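Print this page | E-mail this release

Rangel Pictures Sets May Release for Family Drama "Wiltau"

CLATAU – Rangel Pictures will open "Wiltau," the second feature from writer-director Helge Westerberg, in theaters this May. The film will start on 59 screens and expand to other cities if ticket sales allow.

"Wiltau" follows two sisters who inherit a small-town movie theater and disagree over what to do with it. The older one wants to sell the building before winter. The younger one has already booked the first month of films. The story covers 13 days, from the reading of the will to the first night the theater is open again.

Westerberg wrote the script over two winters and shot the film in 31 days, mostly on location. The theater interiors were filmed in a former dance hall outside Clatau. The apartment above it was built on a stage, and those scenes were shot last.
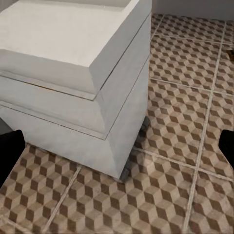 "I wanted the sisters to argue about ordinary things," Westerberg said. "They fight over who has the keys and who pays for the heating. The big argument comes late in the film, and by then they are both too tired to shout."

The score was recorded with a group of eight players. It is used lightly – the first half hour has almost no music – and will be released as a separate album on the same day as the film.

Brukeo, the regional theater chain, will host a preview screening in Clatau one week before the opening. Doors open at 6:30 p.m. and the film begins at 7 p.m. Westerberg will take questions from the audience afterward. Tickets for the preview will be sold at the box office only.

The running time is about 108 minutes. The film will be shown with open captions at one evening show per week in every Brukeo location.

Press screeners and stills are available to accredited media on request. Interview requests should be sent to the Rangel Pictures press office by the end of April.

Related releases
Rangel Pictures Adds Two Documentaries to Fall Lineup
Brukeo Extends Weekday Matinee Prices
Helge Westerberg Begins Casting for Third Feature

Contact the press office | Copyright Rangel Pictures. All rights reserved. | Back to top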